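Your Old Screens Are Worth a Second Look – speaker notes
Library talk, 2/4/18, main room
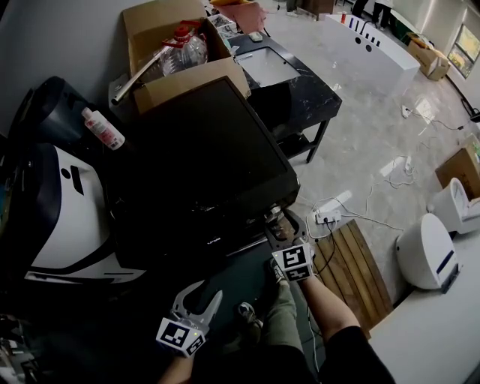 OPENING (slow down, you always rush this bit)
Hi everybody, thanks for coming out. I'm Catinca Sârbu and I run the swap shelf at Rusis, the repair shop up the hill. Ask for hands: who has a monitor in a closet right now? Wait for the laugh. Then: who has two? My own record is four, and one of those was my brother's.

WHERE THEY PILE UP
Tell the Pilell story. Office moves out, leaves 191 monitors behind in a storage room, and the new tenant calls us in a panic. We took 22 on the first trip because that's what fit in the van with the seats down (Habibur sat on a box of cables the whole way, don't tell anyone). Most of the rest went out to schools and clubs by June.
If people look interested, mention that the boxes of power cords were harder to get rid of than the screens. I still have some. Please take some.

WHAT TO CHECK BEFORE YOU GIVE ONE AWAY
Plug it in and leave it on for an hour. Go have lunch.
Try every input on the back, with a cable you know is good.
Look at an all-white page, then an all-black one. One stuck dot is fine, a big stripe is a no.
Find the stand! And the screws for the stand. Tape them in a bag to the back, please, I'm begging you.
Wipe the screen with a soft dry cloth. No window spray.

MONEY QUESTION (somebody always asks)
You won't get rich. A plain older one might bring you lunch money. Raluca Bălan sold a really nice drawing monitor for 350 last year, but she had the box, the manual and the pen – that's a different animal. For everything else, giving it away is faster and you get your closet back.

WHEN IT'S REALLY DEAD
Don't put it out at the curb. Drirkisau takes them at the side gate, no charge for households, and Vasilică Lazăr at the desk will help you carry. Very old ones with the big glass tube go there too, and get a friend for those because they weigh a ton.
Don't open it up to see what's wrong, not even if you've watched a video. Bring it to us.

WRAP UP
Sign-up sheet is by the door. Roxana Pîrvu has the pickup map for the Vasiliu side of town. Questions, then coffee. Leave ten minutes to stack the chairs.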